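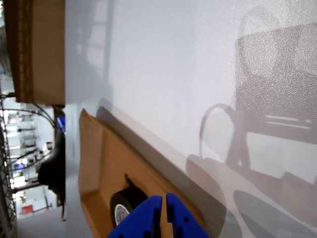 So I finally flew the little airline everyone in my inbox keeps asking about, and I have thoughts! Siler started its Zolutthorpe to Burnberg run back in May, with fifteen seats on the plane and a terminal that used to be a flight school. My ticket was $499 round trip. I know, I know. You can do the same trip on a big carrier for less, but you have to connect, and the last time I tried that I ate two dinners in the same airport.

I got to the terminal way too early because I don't know how to do anything else. There is one check-in desk, and the man behind it weighed my bag, then asked me (very nicely) to step on the scale holding my backpack. Small planes do this, so wear whatever shoes you want but be ready for it. Bags are limited to one per person and they do go in the nose of the plane, so if you have a hard-sided suitcase you might want to leave it home. Mine fit, barely, after the ramp guy turned it twice.

Parking is free, by the way. I forgot to put that in my last post and three of you emailed.

My seatmate was Kwadwo Eshun, who flies this route for work every couple of weeks and had opinions on every seat in the cabin. According to him you want the left side going out, for the river, and the last row is the loudest by a mile. I was in the last row. He was nice enough to give me his spare earplugs, and we still ended up yelling at each other about bus schedules for half the flight.

No bathroom on board! I should have led with that. The flight is 982 miles if you believe the card in the seat pocket, with a fuel stop at Strazds in the middle, and everybody piles off and heads straight for the one restroom in the hangar. Be quick out of your seat. There's a coffee machine there too, and a fridge with sandwiches you pay for by dropping money in a box. The egg salad was good. I would not get the wrap again.

The second leg was bumpy and I held onto the armrest the whole way down. Jericho Agbayani, our captain, came on and told us which bumps were coming before they came, and I wish every pilot did that. We parked maybe a minute's walk from the door, and my bag was sitting on a cart before I'd found my phone.

A few things for those of you trying to book. The website only shows one month at a time and it will log you out if you sit there thinking. Calling was faster for me. Changes are free up to the day before, then it's a $15 fee. They have a points program but I didn't sign up, so if somebody has used theirs, tell me in the comments whether it's worth it. I have roughly 2,000 points rotting in another airline's program already and I can't take on more.

Would I do it again? For a short visit with one bag, yes. With my mother and her luggage, no way. I'm flying home on the early one, right side this time, row two, and I'm bringing my own sandwich.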